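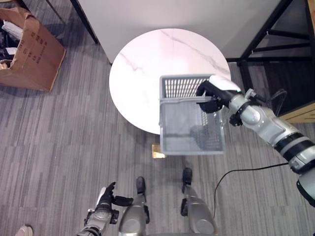 Photo: Elie Sfeir

An afternoon with the basket

The Tasby open day fell on Tue 4 August, which was also the hottest day anyone in our group could remember spending indoors on purpose. Nine or ten of us had put our names down after the April meeting. Fewer turned up, and those who did got a seat near the fan.

Tasby, if you missed the talk, rents the upper floor of the old Timmermans building and spends its days teaching a two-legged robot to do household jobs. The robot is called Ruvon. It has two arms, two black hands with proper fingers, and silver-grey shins that looked to me like something off an expensive pushchair. I had expected a laboratory. What we got was a striped grey carpet, a round marble table, some shelving and an open cardboard box with papers coming out of it, so in most respects it was my spare room with better furniture.

Zhiqiang Lu ran the demonstration. He is a patient man and he needed to be, as Prys Jenkins had brought a list of questions and began on it before the kettle was on. Zhiqiang explained that the afternoon's job was to pick up a wire-mesh basket, hold it over the table and put it down again. There was a silence in which several of us tried to look as though we had come all this way for exactly that.

I will say it grew on me. Ruvon took hold of the basket with its right hand, fingers wrapped over the rim and handle, and held it up over the marble. Meanwhile the left hand waited lower down with its fingers half curled, in the manner of a man at a party who has put his drink somewhere and can't think where. Elie took the picture during one of these lifts. The pause at the top went on for a good while and we all leaned in. I have watched penalty shoot-outs with less attention.

Then it set the basket down on the marble with a small click, and Demetrio Cuesta clapped, and then we all had to.

The difficulty, according to Zhiqiang, is the mesh. You and I see a basket. The robot's cameras see a great many small holes with a table showing through them, and it has to decide which bits are basket and which bits are table. Round tables are a further nuisance, there being no corner to line anything up with. Ieuan Howells asked why they didn't buy a square one. Zhiqiang said that people own round ones. Ieuan wrote this down.

We were then told about the score. Over the past few weeks Ruvon has been getting the basket down safely 92 times in every hundred, and Zhiqiang was very straight with us about the rest. Mostly it lets go too soon. Once it declined to let go at all and the basket had to be talked out of its hand by two members of staff. On the day, we saw five attempts. Four went well. The remaining one ended with the basket on its side, and the robot standing over it with such composure that Prys asked whether that had been the intention.

Questions took nearly 37 minutes, most of them Prys's. For those who couldn't come, the ones worth passing on:

It does walk, but not while visitors are about, and the cable on the carpet stays plugged in during demonstrations.

It can't yet manage stairs, which Ieuan described as something they had in common.

The hands are bought in from a supplier called Drollitz and cost more than Demetrio's car. Having been given a lift home in Demetrio's car, I was less impressed by this than I might have been.

It will not be doing anybody's laundry this year. Zhiqiang was asked this in three different forms and gave the same answer each time, a little more wearily.

There was tea afterwards, made by a person, and a plate of shortbread that Ruvon was not allowed near on account of the crumbs. I got into a long conversation with one of the younger engineers, who told me she had spent most of the spring on the thumb. I asked if she meant thumbs generally. She meant the right one.

Tasby are happy to have another group in the autumn and can take up to a dozen, provided everybody wears flat shoes and stays off the carpet until asked. They hope by then to have moved on to putting things in the basket. Names to Ieuan, please, by the end of the month, and if you want a lift from Demetrio, bring something to sit on, as the back seat has still not been seen to.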